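Textile Care and Kit Handling, session 5 notes
Pelwood Adult Learning, handout to go with the practical
Tutor: Rūta Grigaitė

Bring these notes next time, we carry straight on from folding to packing. If you missed session 3 (washing and drying) get the sheet off somebody, I won't be going over labels again.

What we covered

Sleeveless sports tops. Harder than T-shirts. No sleeves to fold in, so the usual three-move fold leaves you with straps flopping about at one end. Slippery fabric too, creeps while you work. Slow hands.

Surface: anything flat and a bit grippy. Upholstered is fine, a bare table lets polyester slide. Clear enough room for the whole garment plus a hand's width all round.

Before folding

Lay out full length, hem away from you, shoulders towards you. Smooth from the middle outwards, never along the length or you stretch the knit. Small creases in the body don't matter. A doubled hem does, it sets and shows when worn.

Trim last. Side panels and armhole edges are where it goes wrong, they curl under and you fold the curl in. Ease them out one side at a time. Straps: pinch, lift, untwist, lay down. Don't tug.

Check for marks while its flat. One small dark spot on a plain red body is easy to miss once folded. Could be dirt, could be a pull or a bit of fluff, look closer before you decide. Marks go back to the wash pile, not in the bag.

Red jersey with white trim, hem at the far end, one side panel partly curled and the strap on that side still twisted:

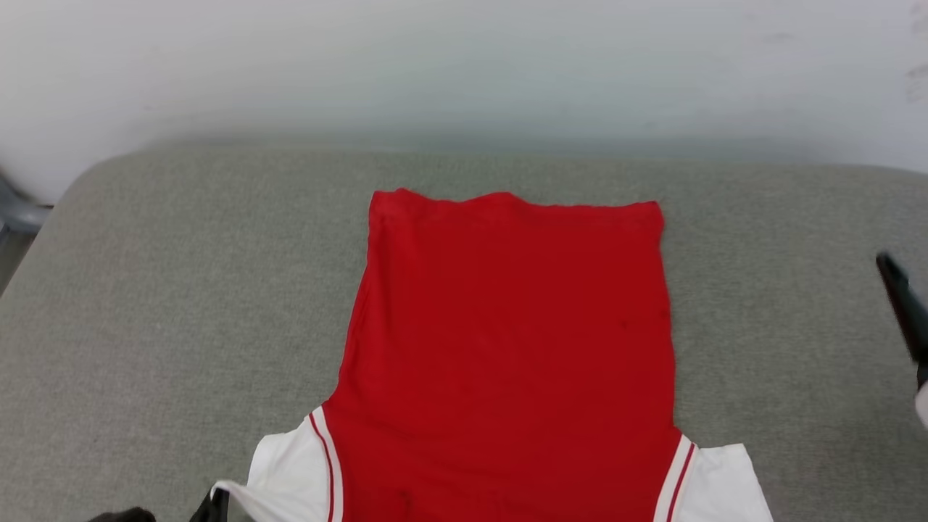

The fold

1. Hem up to just under the armholes. Flat of the hand across the crease.
2. Left side in by a third. Panel stays smooth, check underneath.
3. Right side over the top, same width.
4. Straps down onto the body, side by side, not crossed.
5. Turn over, number showing if there is one.

Finished size should fit the Toom tray without bending. If it doesn't, your side folds are too shallow.

Timing

About 20 seconds each once you have the knack. Most of you were well over, fine for a first go. Do not rush the trim to make up time.

For the practical

The Dridholm order is 85 tops, mixed sizes. Sort by size first, then colour, then fold. Piles of 5, hems all facing the same way. Ciris bags are in the tall cupboard, bottom shelf, please flaten the empties and put them back.

Read before next session: packing sheet, pages 3 to 5.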